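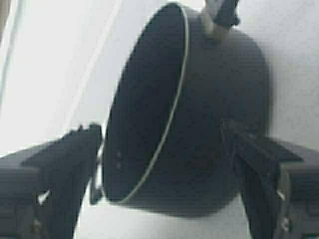

Fermín Henríquez wrote in to tell me that engraved door signs are finished, that anybody still paying for them is paying for nostalgia, and that a vinyl sticker on a blank plate does the same job for a fraction of the money.

Posted 23rd February in Opinion, by the Lemma desk

OK. Quick reply, then I have to get back to work.

He's right about the money. A vinyl name strip is cheap. You peel, you stick, you're done before lunch. If your office moves people every few months then fine, use strips, I would too. No argument.

But most doors don't change. Storage. Boiler room. Stairs. Room 14 has been Room 14 since the building went up and it will be Room 14 when we're all retired. Why is that a sticker?

I've looked at a lot of stickers. The corner goes first, always the one people brush past. Then somebody presses it back down with a thumb and now there's grit under it. Then the cleaning spray gets in. By June you have a gray curl where the S used to be and visitors are looking for the "torage" room.

The Gismont building is my usual complaint. 52 doors, all vinyl, all redone after 2 years. Same job paid for twice, plus a morning of scraping glue, plus a plate or so that got scratched in the scraping and had to be swapped. Nobody put the scraping in the budget. Nobody ever does. Add it up and the cheap option wasnt so cheap.

Engraving – the plain kind, a cutter going through a colored top layer to the core underneath – has no edge to lift. The letters are a groove. You can wipe it every day. You can run a fingernail along it. It looks a little boring and that's what I want from a door.

Where I do agree with Fermín: the engraving trade has made itself hard to love. Try ordering one sign. One. You get a form with 60 typefaces, most of them awful, and a price that only shows up at the end. Then a proof so small you can't read it, and a box to tick saying the spelling is now your problem. I once approved "Recieving" that way. My fault, sure. A person at a counter would of caught it.
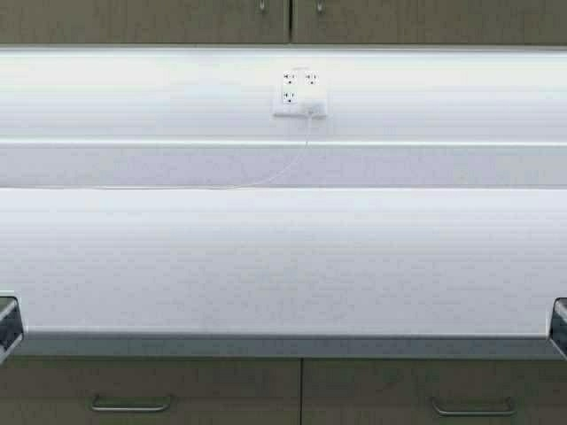

Upper cabinets, white backsplash and outlet.

So some of this is on the shops. Cut the typeface list way down. Put the price next to the size. Send a proof at full scale so I can print it and tape it to the door – best check there is, costs a sheet of paper. Pakov used to do this without being asked. Plalberg does it if you call. The rest, good luck.

And buyers, please, measure the door. Not the old sign, the door. Letters that look huge on a desk are tiny at the far end of a hallway. Go stand where a visitor stands. Also decide on screws or tape before you order, not after, because holes cost extra if the thing has to go back.

One more and then I'm done. Keep the file. Whatever you order, keep the layout file, the color name and the thickness somewhere a coworker can find them. When one sign breaks you want a match, and "sort of dark blue" gets you a blue that is wrong every time you walk by.

Stickers for the desks. Engraving for the doors. Fermín can write back, he usually does.

Related
Pre-inked or wooden handle? A reader asks
What Pakov got right about proofs
Measuring for a hallway sign
Gismont, one year on

Contact Lemma | Copyright Lemma, all rights reserved | Back to top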